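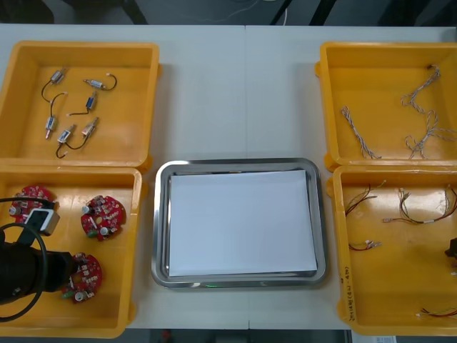 COMMUNIQUÉ DE PRESSE

Nalden reprend les activités de maintenance de Cliseck

Keltdale, le 18 novembre 2022 – Le groupe Nalden annonce la signature d'un accord portant sur l'acquisition de la société Cliseck, spécialisée dans l'entretien et la remise en état d'équipements de distribution automatique. L'opération, soumise à la consultation des instances représentatives du personnel, devrait être finalisée en mars.

Cliseck emploie 200 personnes, réparties sur deux sites, à Keltdale et à Lowther. L'ensemble des contrats de travail sera repris aux conditions en vigueur. La marque Cliseck sera conservée pendant trois ans pour les contrats en cours, puis rattachée à la division Services de Nalden.

Par cette acquisition, Nalden entend renforcer sa présence auprès des exploitants de transports, des établissements hospitaliers et des collectivités, qui demandent des délais d'intervention plus courts et une meilleure disponibilité des pièces détachées. Les stocks des deux entreprises seront gérés depuis la plateforme de Lowther. Le site de Keltdale conservera les activités de diagnostic et de formation des techniciens.

Les clients de Cliseck n'ont aucune démarche à effectuer. Leurs interlocuteurs, leurs numéros de contrat et les modalités de facturation demeurent inchangés jusqu'à la finalisation de l'opération. Un courrier d'information leur sera adressé avant cette échéance.

Les modalités financières de l'accord ne sont pas communiquées.

Contact presse : direction de la communication, groupe Nalden, Keltdale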